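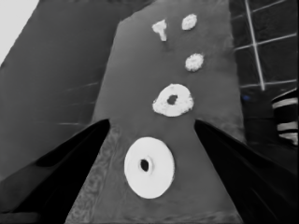 White pieces on a gray tabletop, grayscale render.

Forums > Print Production > Mono Laser > Halftones
Reading time: 3 min

Banding in light grays on the Dunstan

tonerloaf
I lay out a small manual, text plus grayscale figures, and print it on a Dunstan mono laser through the Tanau driver. Mid grays are fine. Anything lighter than 15 percent either drops to bare paper or breaks into visible steps. Settings are 300 dpi, screen at 100 lpi, stock is Stimetti uncoated. PDF looks smooth on the monitor. What should I change first?

halfdot_k
The screen. At 300 dpi and 100 lpi each halftone cell is three dots by three. That gives you nine dots plus blank paper, so ten levels for the whole range. A soft gradient will step no matter what you do in the PDF. Lower the lpi until the steps are small enough to live with.

grainline
Disagree on the order. Steps are a screen problem, but highlights falling to bare paper on a mono laser is usually the engine failing to hold an isolated dot. Check the density setting and the drum before touching lpi. Print a wedge with 21 patches, driver correction off, and see where the first patch appears.

halfdot_k
A coarser screen makes the smallest cluster easier to hold if the spot function is clustered. So it helps with both.

grainline
Only if the cluster starts with more than one dot. In a plain clustered screen the first level is still a single dot, whatever the cell size. You get more levels, and the lightest of them still vanish.

tonerloaf
Ran the wedge. The first three patches after white are blank, the fourth is patchy. Density was on toner save. With that off, only one patch is blank. Steps are unchanged.

halfdot_k
Good. Now lower the screen.

platesetter_b
Or switch Tanau to error diffusion. No cells, so no fixed level count. It looks wormy in flat tints and photocopies badly, but gradients improve a lot.

grainline
I would not diffuse on uncoated. Dot gain is uneven and midtones plug. Lift the highlights with a curve instead, so nothing except true white lands below the first printable patch.

tonerloaf
Went with the lower screen and a curve. Figures are acceptable. Diffusion was too dark on the Stimetti — I may try it again on coated.

Comments

mergequeue: Same driver here. Toner save turned itself back on after an update in June, so check it again.

ivorytint: Plavside sent my file back for this exact problem. They wanted the curve in the file, not in the driver.

quire_and_a_half: Does the curve shift type set in gray?

grainline: Yes, if it is applied to the whole page. Apply it to the images only.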